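Sotiropoulos brings robot handling of circuit boards to its Flirnden works, with no loss of jobs

The assembly hall team moves from sorting boards by hand to running and teaching the new cells
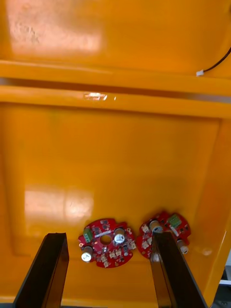

FLIRNDEN, January 1, 2019. Sotiropoulos, maker of control electronics for pumps and fans, announces that two robot cells are now in regular service in the assembly hall of its Flirnden works. The cells take finished circuit boards out of the transport containers and place them in the holders of the test station. Until now this work was done by hand, in two shifts.

The project has the internal name Valtevberg. It was started in April of last year, after the employees of the hall were asked which tasks they would most like to give away. The picking of round boards was at the top of the list. These boards have no straight edge to hold, they carry tall components, and they do not lie in the container the same way two times. A person who does this for a whole shift bends over the container with the neck down and the wrist turned. Several colleagues had told the company doctor about pain in the hand and the shoulder.

"We did not begin with the question of how many people we can save," says Simone Andrade, head of production at Flirnden. "We began with the question of which work is bad for the people. I have done this job myself when I was new here, and I remember very well how my hands felt in the evening."

How the cells work

Each cell has one robot arm with a gripper of two fingers and a small camera close to the gripper. The camera looks into the container, the software chooses a board which can be reached, and the arm goes down to take it. Boards may lie flat, or they may be tilted or lie against a neighbour. When the software is not sure, the cell does not try by force. It stops and asks for a person, who moves the board a little or shows the robot by hand where to grip.

The integration was made by Pundercombe, a supplier of automation for small and medium factories. Its engineers were in the hall together with the operators during the whole introduction, and many details were decided there. The fingers, for example, were changed after the operators explained that a board must not be pressed on its capacitors, even lightly, as the legs can bend and the fault is found only much later. The speed of the arm above the container was also reduced on their request.

"An engineer sees a round object and calculates where to hold it," says Cengiz Kahraman, project engineer at Pundercombe. "The operators see a board which they know for years. They told us which connector is weak, which side is heavier, and from which side they would never touch it. We wrote this down and put it in the software. Without it we would have a cell that is nice for visitors and not so nice for production."

In the acceptance test the two cells handled 1,574 boards one after the other. The boards were inspected afterwards by the quality department, and no damage from gripping was found. The result was presented to the employees before it was presented to the management, as had been agreed with the works council.

What changes for the employees

The five employees who picked the boards in the past stay in the hall, with the same contract and the same hourly pay or higher. Two of them are now cell operators. They start the cells, bring the containers, answer when the robot asks for help and teach it new types of board. The other three have moved to final inspection and repair, where the company had difficulty finding trained people.

Each of them received training in paid working time. The training for cell operators includes safe work near the arm, care of the gripper, simple fault finding and the teaching of new grips. It does not need any knowledge of programming. An operator who completes it goes up one pay group.

Lucimara Macedo has worked in the hall for many years and is one of the two cell operators. In the beginning she was against the project.

"I said this openly in the meeting, and I was not the only one," she says. "I thought, first it takes the boards and then it takes the chair. Now I am the one who tells it what to do. Some mornings it is stubborn and calls me all the time, mostly when boards lie one half on the other. Then I am walking a lot. But I go home and I can still do my knitting, and before I had stopped with that."

Not everything is solved. The noise in this part of the hall is a little higher than before, and the company will put up sound panels. The operators have also asked for a different signal when the cell needs help, as the present one is easy to confuse with the signal of the fork-lift gate. Both points are open and will be treated in the monthly meeting of the project group.

Agreement with the works council

Before the first cell was installed, Sotiropoulos and the works council signed a written agreement. It says that no employee may lose the job because of the Valtevberg project. It says also that the pictures of the gripper camera are used only for the control and improvement of the cell, and that they may not be used to measure the performance of a person. The operators can stop a cell at any time and do not need to give a reason on the same day.

"This last sentence was important for us," says Washington Vieira, chairman of the works council. "If a colleague has to write a report each time she presses the button, then one day she will not press it. We will look at the agreement again when the cells have run for a longer time, and we expect that some things must be corrected."

Next steps

In the coming months the cells will be taught further board types, starting with the smaller ones for fan controls. A decision about a third cell has not been taken. The employees of the hall will be asked again before it is.

About Sotiropoulos

Sotiropoulos develops and produces control electronics for pumps, fans and ventilation systems. The company is owned by the founding family and has 400 employees.

Contact for the press

Anderson Andrade
Communication, Sotiropoulos, Flirnden works
Visits to the assembly hall are possible for journalists after registration. Please wear closed shoes.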